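Subject: Re: [sim-practice] Draft rules for household scenes, second pass

Costel Mujić wrote:
> Do we really need a written rule for camera views? At Lisow we just
> save whatever the robot sees and sort it out in June.

We do, and I'm so glad you asked! I went back through our Pinville house scene last night with the draft open next to me, and it holds up better than I expected. The head view takes in both the sofa and the dining table, so it's a good one to test the wording on. 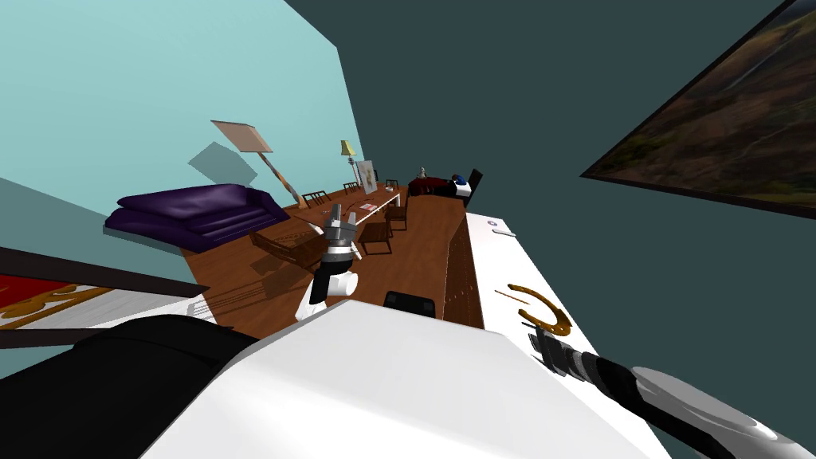

Rule 2: Wrist views

Keep every wrist view, even the dull ones. Vondden used to drop any clip with a plain wall behind the fingers, and then had no record of how the gripper was set at that moment.

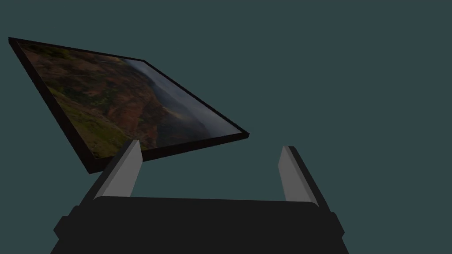 I'd also like the scene version written into each log – 1,565 runs with no version on them is a miserable thing to inherit (ask me how I know).

Rule 3: Clearance

Log the arm pose on every run, both arms, before the first move. Bautista does this already and I love how easy their logs are to read. 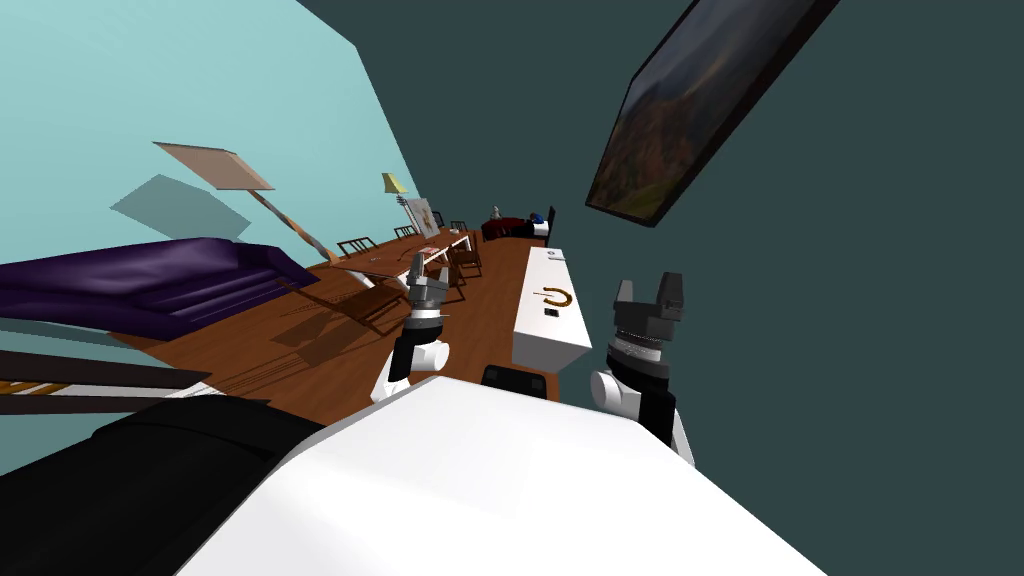 Does the clearance rule apply in simulation, where nothing can break?
The same limits apply, so a run can be compared with the real robot later.

Rule 4 is the one I'd most like comments on. My wording is "state the jaw opening at the start of each run," and I'd keep it that short.
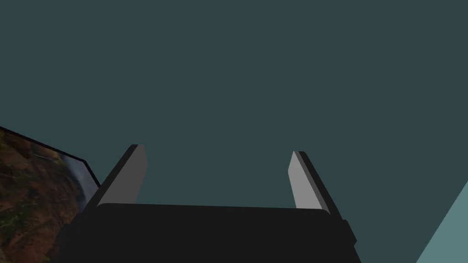 Fig. 4. Wrist view, jaws open, framed landscape at left.

Rules 5 and 6 are still just headings. Costel, would you take 5?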